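Went to Gurkix in Draltdale this afternoon to look at secondhand tables. Short thread for anyone furnishing a place on a budget.

The shop is at 506 Neves Street, on the side away from the bus stop. The sign is small and the door is next to a dry cleaner. I walked past it the first time.

Front room is chairs, mirrors and small shelves. Tables are in the back, stacked two high in places, so ask if you want one pulled down. They will do it, but it takes a while when they're busy.

Prices are on paper tags tied to the legs. Most tags also give the measurements. A few didn't, so bring a tape.

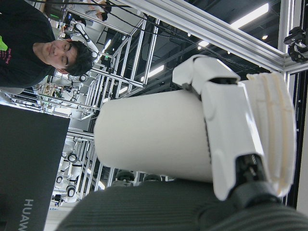
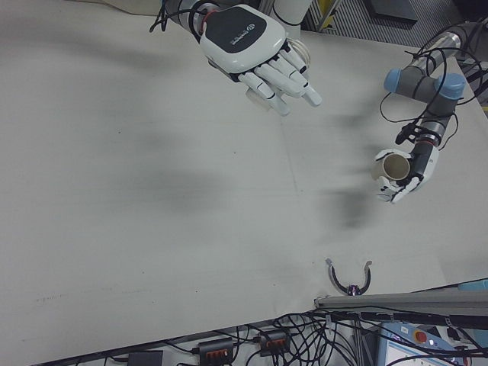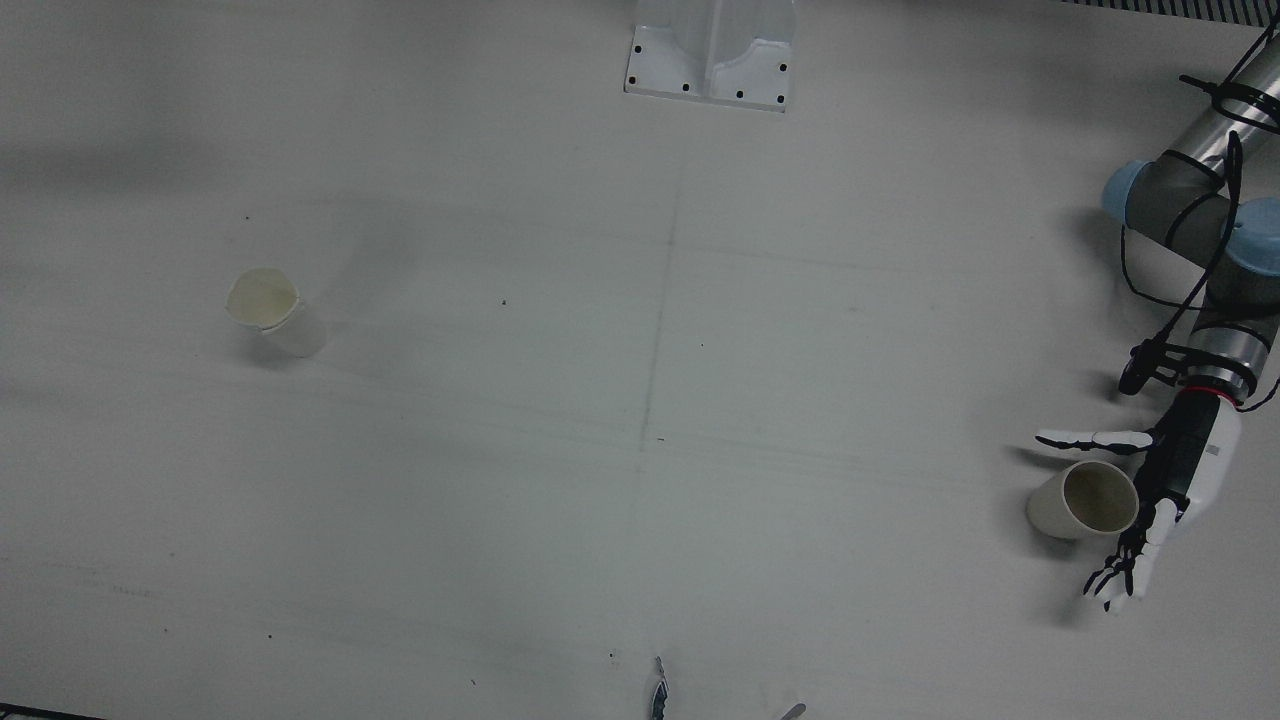
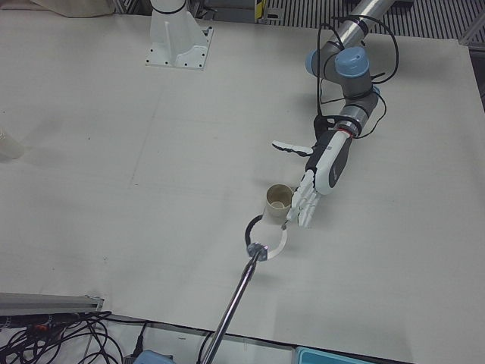
I went in wanting a big table with a white top and came out less sure. White makes a small room feel bigger and goes with any chair. It also marks. The tabletop in the last photo has light scuffs and a few small dark specks, and on a pale matte surface your eye goes right to them. I can live with that on a work table. For meals I'd want a cloth over it or a darker wood.

The one I liked best was a drop-leaf from the Destine range, which I hadn't heard of before. Folds down narrow enough for a hallway. One hinge was stiff and the tag said so.

Three things I check on any used table: press down on each corner, look underneath for loose screws, and run your hand along the edge. Edges chip first and they're a pain to fix.

Also open the drawers if it has any. One desk had a drawer that only went in halfway.

Delivery is free inside Draltdale and there's a charge past the bridge. They carry it to your door but not up stairs. I'm on the third floor, so I need to find somebody with a strong back before I buy anything large.

Returns are store credit only. There's a notice by the register, easy to miss if you're paying in a hurry.

They'll hold a piece for two days with no deposit. I put my name on the drop-leaf and I'm going home to measure the wall by the window.

New stock usually comes in early in the month. The woman at the desk said March is their best time for dining sets, when people are moving.

Parking is behind the building, three spaces, all full when I got there. The bus was easier.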